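The Table as Kitchen
Small-household cooking and the case for a single surface

Wed 9 October

Housing built for one or two occupants seldom includes a kitchen in the traditional sense. The residents of Rendau Court, a converted office building of 384 units, received a sink, a short run of cabinet, and a pair of electrical outlets. Stoves were omitted from the plans. The residents' handbook refers to "a food preparation area to be furnished by the tenant," and for most tenants that area has become the table at which they also eat, read mail, and pay bills.

The Massawe Institute for Domestic Practice has studied such arrangements since the first units at Rendau Court were occupied. Its current report, prepared with the housing office, follows 28 households through a season of ordinary cooking. The Institute asked participants to keep a log of what they cooked and where each tool was kept between meals. No appliances were supplied and no recipes were assigned.

The logs show that households settled on a layout early and then changed it very little. Tools used every day stayed on the table, and tools used once a week moved to a shelf or beneath the bed. Baking pans were the first items to be given away. The large pot was kept in nearly every home, including those in which one person cooked and ate alone. 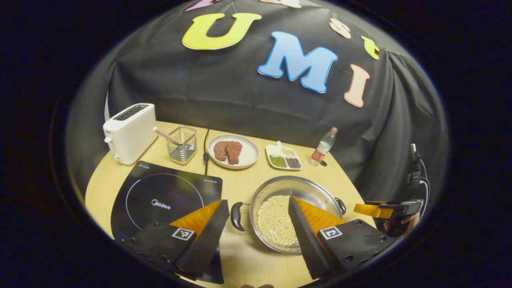
Dried beans account for much of the large pot's continued use. They are inexpensive, they keep for months in a closed cabinet, and a single batch can supply several meals. The Institute's guidance on layout begins with the cooktop, which should sit near the front edge of the table where the cook can see into the pot without reaching across anything else. A portable induction unit, such as the black Midea model at the front left of the round table, leaves the back of the surface open for items that need less attention. The toaster and the utensil holder can stand there together, as they do in this setting, with the plate of raw meat and the divided tray of beans and grains farther along. The Institute advises that raw meat be given a plate of its own and that the plate be washed before any cooked food is placed on it.

A divided tray proved useful to households that cook several kinds of legume. Mung beans soften quickly and may not need soaking. Soybeans require considerably more time, and most participants soaked them overnight in a covered bowl. Keeping the types apart until they are cooked allows each to be started at the proper point. Two of the households in the study abandoned mixed bags altogether after repeated meals in which one bean was tender and another was still firm.

Electrical planning deserves equal care. Cords should run off the back of the table and should never cross the cooking zone. The housing office recommends that an induction unit have an outlet to itself, and that the toaster be unplugged when it is not in use. Residents with older wiring should consult building management before adding a second heating appliance.

Storage remains the most frequent subject of complaint. Fundolo, a furniture workshop in the same district, has developed a rail that fastens beneath a tabletop and holds lids and cutting boards. A second maker, Skullent, offers a narrow rolling cart with 7 shelves. Participants preferred the rail in the smallest units, where floor space was already committed to a bed and a chair.

The full report will be available to residents in December at the Rendau Court housing office. A printed layout guide, with table measurements and a soaking chart for common beans, will be enclosed with each copy.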